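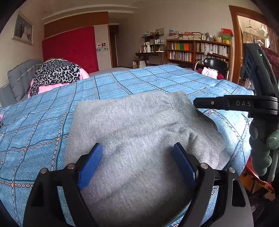
Is it worth putting a slide-out kitchen in the back of an old station wagon?

It was for me, mostly for the drawer and the counter. The built-in stove I could have skipped.

I've had the wagon for a long time and I've cooked out of the back of it for most of that time, on a folding table that leaned to the left. Last winter I decided to do it properly. A few people have written in to ask what it cost and whether it rattles, so I'm putting it all in one post.

The unit is a Lelitura, the narrow one. It bolts to the cargo floor and has a long drawer that pulls out over the bumper with a burner on the end, a cutting board in the middle and a bin for pots behind that. I ordered it in January and it came in March in a box that was bigger than the unit. The instructions were fine up to the page on floor brackets, which assumes your spare tire is under the car. Mine is in a well under the cargo mat, right where the brackets want to go.

I spent a weekend trying to get around this with a piece of plywood and then gave up and took it to Kandpal, the shop on the frontage road where I get my brakes done. They made a steel subframe that sits over the well on a hinge at the front. You undo four knobs, tip the whole kitchen up and pull the spare out from under it. It's heavy to lift but I can do it alone. I've made myself practice it in the driveway, in the dark, with a flashlight in my mouth.
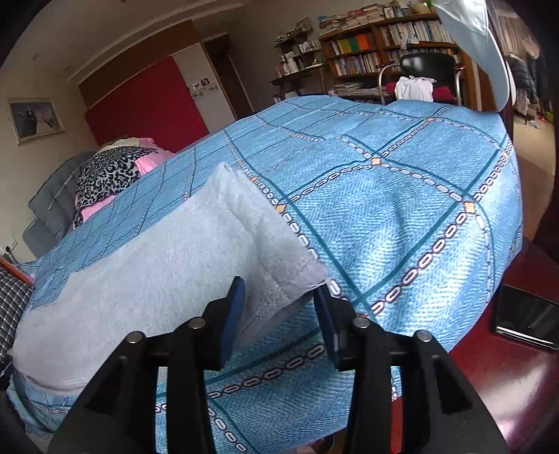
The knobs do work loose on a rough road. I check them when I stop for gas, and I put a dab of paint on each one so I can see if it has turned. Kandpal offered to swap them for bolts, but then I'd need a wrench to get at the spare and I know I would leave the wrench at home.

With the kitchen, the subframe, the labor and a new cargo mat, I paid $3637. That is more than I would get for the car. I knew that going in. The engine is sound and the rust is all in places where I can reach it, and I would sooner put money into this car than start over with somebody else's problems.
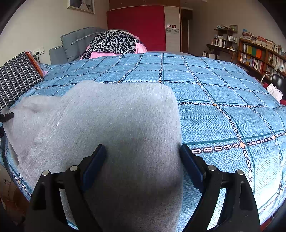
The first trip

I took it out to Fernen in May. It's 86 miles from my door, the last part on gravel, and I wanted the gravel. If something was going to fall off I wanted to find out near home.

Nothing fell off. The drawer latch buzzed at highway speed, a thin sound I first took for a wheel bearing. A strip of felt weatherstripping along the latch plate stopped it. The pots were louder than the latch, and I now pack them with a rag between each one.

Cooking on it was good. The counter is the right height for me, a little low for anyone tall. The tailgate keeps the rain off the burner if you park facing into the wind, but not off your back. I made onions and sausages the first night and pancakes in the morning, and the car smelled like onions all the way home and for a good while after that. Cook onions well away from the car if that bothers you.

The burner is weak. It took so long to boil a pot of water that I got out my old camp stove, put it on the ground and had coffee from that one first. Since then the old stove has come on every trip.

What it does to the way the car drives

The back end sits lower, which I expected. I had the rear springs looked at and they are original and tired, so that is the next job. Braking feels the same. Gas mileage has dropped a little, though I've never kept good records and couldn't give you a number worth having.

The bigger loss is the back seat. With the unit in, the seats fold only on the right side. I can still carry two people and their bags, but a fourth person would have to be small and patient.

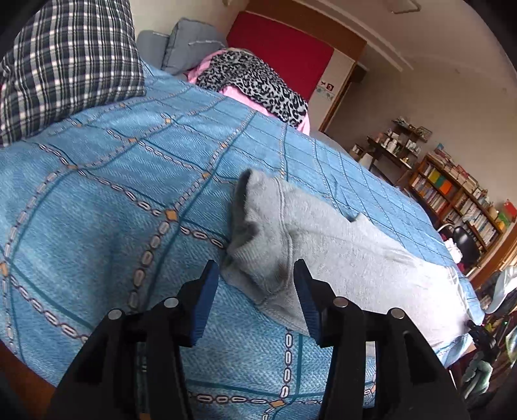 Things I would do differently

Measure the spare tire well before ordering anything. Lelitura does list the bracket positions, in a drawing near the end of the manual, and you can read the manual before you buy.

Get the version without the burner. It was cheaper, and the bin is deeper.

Buy the mat last. I bought it first and had to cut it twice.

Springs go in next month if the parts come. I found a pair at the salvage yard in Flotow for about 60 dollars, but they were as flat as mine, so I ordered new ones. When they're in I'll drive out to Fernen again on the same gravel and write down whether the knobs still turn.

Contact | Copyright, all posts and photos by the author | Back to top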